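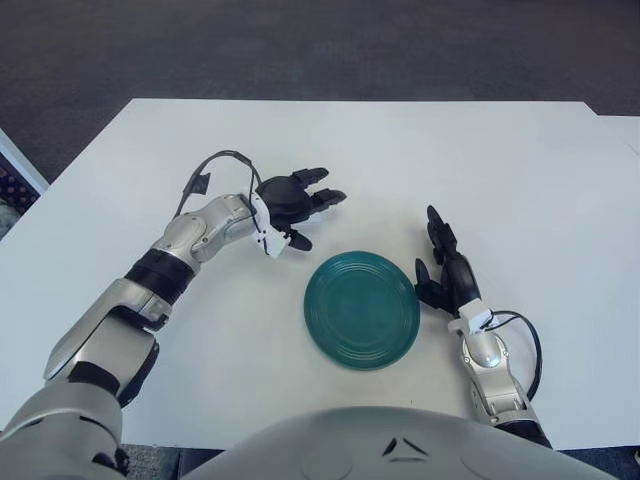 Gistness Updates Glaze Test Method for Stoneware Tableware

Last updated: July 9, 2024

ALTISCOMBE – Gistness, the tableware testing laboratory, has issued a revised method for checking how glazed stoneware holds up to repeated dishwashing. The method replaces the version in use since January and applies to plates, bowls and serving dishes with a fired glaze on all food-contact surfaces.

Under the revised method, each sample goes through 1270 wash cycles, with surface gloss measured every 100 cycles and once more at the end. Readings are taken at the center of the piece and at the rim. The earlier version called for center readings only, and makers had asked for rim data because glaze tends to thin there during firing.

"The rim is where we get most of our questions," said Perla Escobedo, technical manager at Gistness. "Two plates from the same kiln load can give the same number at the center and very different numbers at the edge. Buyers want both on the report."

The laboratory ran the draft method on 3110 pieces supplied by Trurkthorpe and Morikawa. Both makers use colored glazes over a stoneware body. Pieces with raised throwing rings were tested as a separate group, as the gloss meter needs a flat area to give a steady reading. On ringed pieces, the operator now records the position of each reading on a paper template.

Detergent strength and water hardness are unchanged. Drying time between cycles is set at 90 minutes – the earlier text left this to the operator.

Reports issued under the old method remain valid. Makers may ask for a retest at the standard rate. The full text of the method is available from the Altiscombe office.

Related items
Sample packing guide for stoneware
Gloss meter calibration schedule
Retest request form

This site uses cookies to remember your settings. Accept | Manage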